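Subject: Re: [hunarham-homes] sealing a gravel-to-concrete apron

> We're on the Natau side of the hill and want a concrete apron where the
> gravel meets the garage. Rathjen quoted us 900 for a plain slab, broom
> finish. Do we need to cut joints in something that small? And should we
> seal it right away or wait?

Hi! We did almost the same job last September, so I have opinions (sorry in advance). Ours is 4 inches thick over packed stone, and Rathjen's price sounds fair to me. Ask if it includes hauling off the old gravel – ours didn't, and that was a fun surprise.

On sealing, I'd wait. We let ours cure a full month and then rolled on two thin coats of Talevus. One thick coat gets slippery, ask my knees how I know. 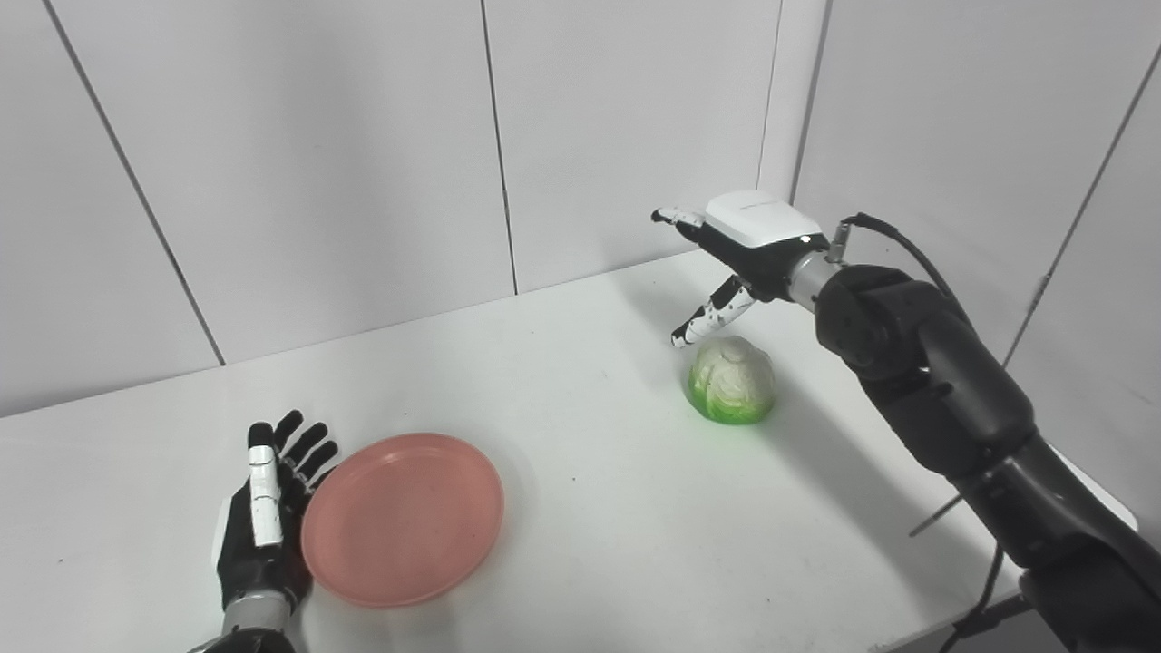 **Marlene Ostby**

Do have the joints cut, even on a small one. My neighbors skipped them and got a crack that wanders clear across like a creek on a map. Ours has two straight cuts and you stop noticing them after a week. 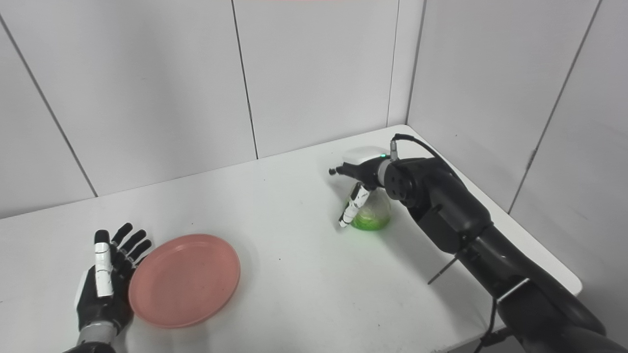

Spacing is the part worth talking over before the truck shows up. You want the slab broken into pieces that are close to square, no long skinny strips. Think of the back wall in that last picture, with one thin dark seam left of center and one to the right – lay yours out kind of like that, only on the ground. Our whole driveway is 93 feet, so for the rest we stuck with gravel and saved well over 1,000!

Happy to bring the roller by if you want to borrow it.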